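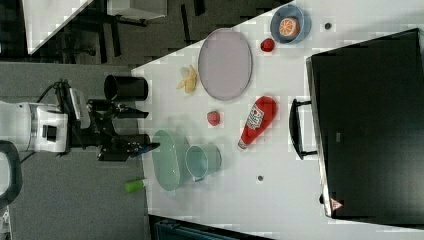 A blue bowl with half an orange in it, and a lavender-gray plate.

Eleven volumes of Gekwood, and still no map

The eleventh volume of Gekwood is out in January, and the publisher's flyer promises that "everything changes." I have the flyer for volume 7 in a drawer. It says the same thing.

For those who haven't kept up: Gekwood is the fantasy manga about Flateck, a bell founder's apprentice who hears a crack in the great bell of Esimard the night before the old queen's funeral. She tells the wrong person. By page 30 of the first volume she is on a river barge with a stolen clapper and a price on her head, and for three volumes it is as good a chase story as you could want. The author, who signs with the one name Selvanayagam, draws water beautifully and knows when to keep people quiet.

Then Flateck reaches the forest, and the forest is where my trouble starts. We have now been in it for seven volumes. Characters walk north for a chapter and arrive somewhere they left in the south. Fans will tell you this is the point, that Gekwood moves its paths to suit whoever is lying. Maybe so. I went back and looked for the page where anyone says this, and the closest I found was a drunk ferryman in volume 5 who also believes the moon is a cheese rind. I would like a little more to go on than him.

Ubaldo Marchetti, who runs our Saturday-free reading group (we meet on weeknights, hence the name), sent me a long message defending the middle stretch. His view is that Flateck's time with the charcoal burners is the heart of the book, and that readers who want her back in Esimard are missing what she learns there. I reread those chapters on his say-so. She learns to make charcoal. There is a fine scene where the oldest burner gives her his gloves, and I'll grant him that one. There is also a fourteen-page argument over whose turn it is to watch the kiln.

The romance I believe even less. The prince regent spends volume 2 trying to have her drowned, and by volume 9 he is writing her letters. What happened in between? He got a haircut and a sad flashback with a dog. The letters are well written, and the English edition has taken care with them, but a man who sent soldiers after a teenager with a hammer needs to do more than admit he was lonely. Flateck burns the first letter and keeps the second. I kept hoping she'd burn both.

About the special edition of volume 11. It comes in a slipcase, limited to 2,000 copies, with a fold-out poster of the bell tower and what the flyer calls "new story pages." I asked the shop how many new pages and they didn't know. When volume 8 had a special edition, the new story was a four-panel joke about soup. Unless you collect slipcases, the plain paperback should do you fine, and it will fit on the shelf next to the others.

The anime rumor is going around again too. It rests on a single post with 743 replies, most of which are people asking where the news came from. I have read all the way down and I still can't tell you. No studio is named and there's no cast. I'd leave it alone until somebody puts their name to something.

Will I buy volume 11? Yes, and I'll read it that evening. The last page of volume 10 had the bell ringing with no one near the rope, and I want to know who or what did that. The group is reading volumes 1 to 3 next, starting at 7 p.m. in the usual room. Borrowed copies of volume 4 need to come back by then, please, as two people are waiting.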